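Chapter 4
Things Worth Picking Up

By now you have an arm that moves when told, and on a good Sunday stops when told as well. The Rorstead build in Chapter 3 ended with the gripper closing firmly on nothing. In this chapter it closes on something.

Most beginners start with a wooden cube. The cube is a flatterer. It has flat sides, it sits still, and it will make you believe your code is finished. Our first arm, Ko, lifted one 71 times in a row at the Hamatlow shared workshop, and was then given a tea towel.

So raid the house. You want hard things and soft things, something that rolls, something that sags, and something with no obvious place to hold it. Keys are excellent and will make you cross. Put the lot in a tray with a raised rim, or you will spend the evening under the bench.

Before you start, you should be able to:

set the grip force from the Chapter 2 table
move the arm to a point and back
find the stop button without looking

Section 4.1 deals with choosing objects, 4.2 with where to grip them, and 4.3 with cloth, for which you may want a biscuit. Leave the motor power off until Exercise 4.1 asks for it.

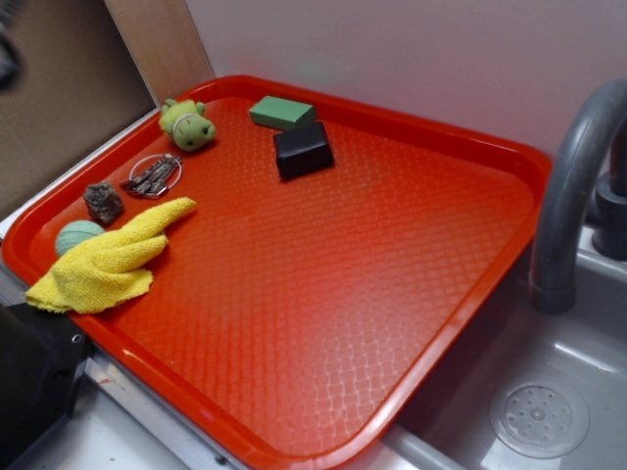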